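February, morning, towel bench

Switched the table cover over to the plastic sheet before starting. The old cloth held lint and the small towels dragged on it. Wiped the sheet down and pulled it as flat as it would go. It still has the creases from the packet and I don't think they will come out without heat, so I left them.

Went through the linen Arlo Whitfield brought over from Stadura. The box is marked 200 pieces, mixed hand and kitchen sizes. Pulled 11 with loose hems and put them in the Drunitz bag for rags. The rest are fine to fold. 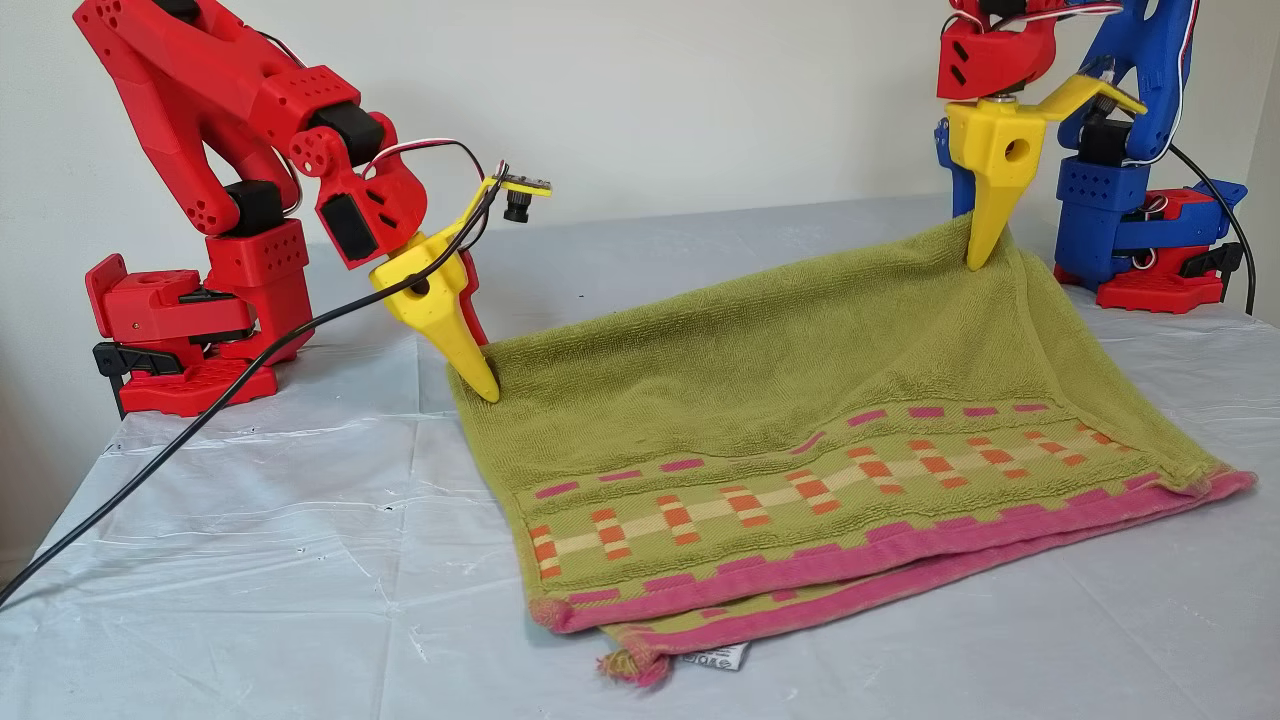
Folding order is the same as last month: long side first, then the short side, then press the edge down with the flat of the hand. Thick ones spring open if the first fold is off by even a finger's width. Green is the easiest color to work with on this cover, as the edges of the towel stand out well against the white and light blue. White kitchen towels are a pain for the same reason and I would like to do those on the gray board next time, if it is back from Lagos by then.

Shelf 992 takes a stack of hand towels if the folded side faces out. Turned the other way they catch on the lip. Relabeled the shelf.

Stopped at 89 folded. Remaining pile is in the crate under the bench, unsorted.

To do: ask Arlo whether Estent wants the kitchen sizes in thirds or in quarters. The note on the box says thirds, his message says quarters. Get more clips for the sheet, the corner by the door lifts.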